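Re: [race-crew] Polulmont Regatta, bow numbers and crew list
From: Usman Paracha
Date: Wednesday, October 12, 2022

Arsalan Abbasi wrote:
> The notice of race says bow numbers are issued at check-in, but the
> entry form for Flenex asks for one now. Which is right? Also, can we
> change crew after the list closes?

The notice of race is right. Leave that field blank. The form was copied from the spring series, where boats keep one number all season.

Crew changes are allowed until the evening before the first race. Send the name and body weight of both the person leaving and the person joining. The limit is 11 per boat, helm included. Kisance has already filed two changes, and both went through.

Remaining points, in the order they will come up at check-in.

1. Drinks and food
Each boat brings its own. The dock shop closes before the last race is in, so buy what you need in the morning.
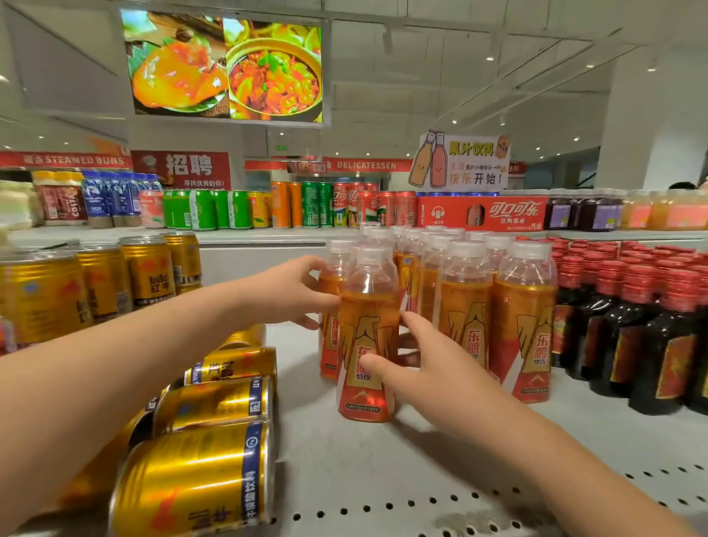

2. Bow numbers
Stickers go on both sides, 34 cm back from the stem. Clean the hull first -- wax will lift them. Brzozowska lost hers on the first beat last year and was scored only after a protest hearing.

3. Radios
Channel 72 for race control. Check in by sail number before the warning signal. Handhelds are fine.

The November date for the return series is still open. I will post it when the harbor office replies.

Usman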